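Visit to the Rumberg letters, Flalton, February 25, 2022

Brayan Rengifo and I drove to Flalton to see the part of the Rumberg correspondence that has now been opened to readers. The collection belongs to the Flalton Historical Library and covers the years when Clara Rumberg was secretary of a small women's peace league. We had asked for the 1915 to 1919 letters, and they were ready when we arrived.

The reading room is on the second floor. You sign in downstairs, leave your coat and bag in a locker, and take up a pencil and a laptop. Parking behind the building is free, but the sign for it faces the wrong way if you come in from the Trundness road. We went past it twice.

## What is there

The whole collection runs to 62 boxes. Of these, 18 are open and the rest are waiting to be sorted. Nizar Qudah, the archivist in charge, has been working on it for four years and gave us most of his morning. He said the library received the papers in three separate gifts from the family, and that the second gift had been stored in a barn. The letters in that group have brown stains along one side, and several are missing their last page.

The open boxes hold 458 letters, mostly incoming. Rumberg rarely kept copies of what she sent, so you often have to guess her side from the answers. Nizar has traced some of her own letters to a private owner in Cusi and is hoping to get scans.

## The letters we read

We started with 1915. Most of it is league business: dues, train times, who would speak at which church hall. One member resigns because the league will not come out for the vote. Another resigns the same week because she thinks it already has. Rumberg filed the two together.

The longest run is with a schoolteacher in Trundness who signs only with her initials, E.M. She writes every ten days or so through 1916 and is sharp about the league's pamphlets, which she found dull and too long. In one letter she crosses out most of a draft and sends it back with a single paragraph left. Brayan compared it with the printed version and found that Rumberg used the paragraph and put half of the cuts back in.

The tone changes in the spring of 1917. Three members ask for their names to be taken off the mailing list, and a minister who had lent his hall writes to say it is needed for other purposes. E.M. reports that her school board has asked her about her mail. Her letters stop after that – there is a gap of fourteen months, and when she writes again it is from a different town and she doesn't mention the league at all.

I had hoped to find something on the league's petition, said to have carried 4000 names. There are letters asking for blank sheets and one thanking Rumberg for sending them, but the petition itself is not in the open boxes. Nizar thinks it may turn up in the third gift.

## Handling and copying

You may have one box at a time and one folder out of it. Gloves are not used for paper, only for photographs. You can take your own pictures without flash after filling in a form, and the form asks for box and folder numbers, so write these down as you go. I didn't, and spent the last part of the afternoon going back through folders to match them up.

Folders are keyed by color. Green is for league business, gray for family, and blue for letters not yet matched to a writer. The blue group is bigger than I expected. Nizar would like to hear from anyone who knows the handwriting of peace or suffrage workers in this part of the state. 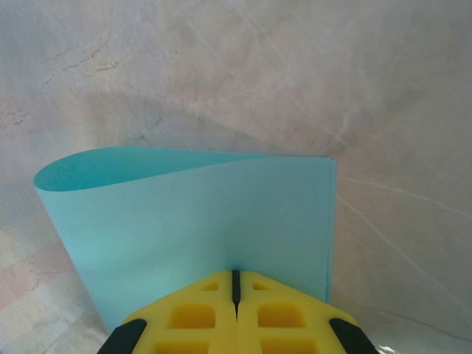 ## Practical notes

- Ask for boxes a week ahead. They are kept in another building and brought over once a day.
- The finding aid online stops at box 11. There is a longer printed one at the desk.
- The room closes for an hour at noon. The bakery across the street does soup and has tables.
- The heating is weak near the windows. Bring a sweater.
- Copies made by the staff take two to three weeks and are charged by the page.

The next group of boxes should open in September. Brayan plans to go back then for the 1920s letters, and I have asked to be told if the petition is found. Nizar is also putting together a list of names that appear in the correspondence – he will mail it to anyone who asks at the desk.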